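Clearing the table, finally

So I've been putting this off since April, and I know I said in my last post that the next thing you'd read here would be the soup recipe. The soup is coming! But first I have to tell you about the table, since I've spent an entire Friday on it and my shoulders are letting me know.

If you've been over to our place you know the table I mean. It's where everything lands. Mail, the good scissors, the bad scissors, seed packets, the library books, a bag of buttons I bought at a yard sale and have never once opened. We eat at one end of it and the rest just sort of creeps toward the plates. Anjana came for dinner a while back and had to hold her salad in her lap, and she was very nice about it, which made it worse.

My plan was to sort as I went. Bad plan. I picked up one envelope, read it, got annoyed at the dentist, made coffee, and forty-five minutes later I had moved exactly one envelope. So I got three laundry baskets out of the hall closet and swept the whole lot in. No reading, no deciding. The baskets went in the bedroom and I shut the door on them.

Then I wiped it down with warm water and a tiny bit of dish soap, wrung the cloth out hard, and went over it again with a dry towel. There was a sticky ring by the window end that I'm going to say was honey. It took a plastic scraper and a lot of patience. I went with the grain the whole time because Hermenegildo next door once told me off for scrubbing in circles, and now I hear his voice whenever I pick up a sponge.

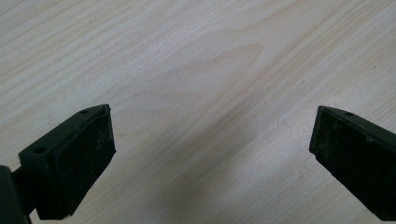

I had forgotten how pale the wood is. We bought it secondhand 14 years ago, when we lived over the bakery, and in my head it had turned into a much darker table, probably from always being in the shade of a paper pile. It's got these streaks in it, tan and cream and a little bit pinkish, and a long pointy loop in the grain that I swear I've never noticed in my life. I ran my finger around it like a kid with a maze. Arnar walked in, looked at me, and walked back out.

Now the hard part, keeping it like this. My rule for the moment is that nothing sleeps on the table. You can do your taxes on it, you can cut out a dress pattern on it (me, next week, if I find the pattern), but when the lights go off it gets cleared. Mail goes in the wire tray by the door. Scissors have a hook. The buttons, all 3000 of them or whatever it says on the bag, are going to Wakana, who does things with buttons.

I'm still going back and forth on oil. Half of you will tell me to oil it and the other half will tell me to leave it alone, and I'd love to hear from both halves, especially if you've done it on a light wood and it didn't go orange on you. I tried a dab on the underside and I'm giving it a few days before I make up my mind.

The baskets are still in the bedroom, by the way. I've been through half of one so far and found a gift card with 31 dollars left on it, two overdue library books and the soup recipe.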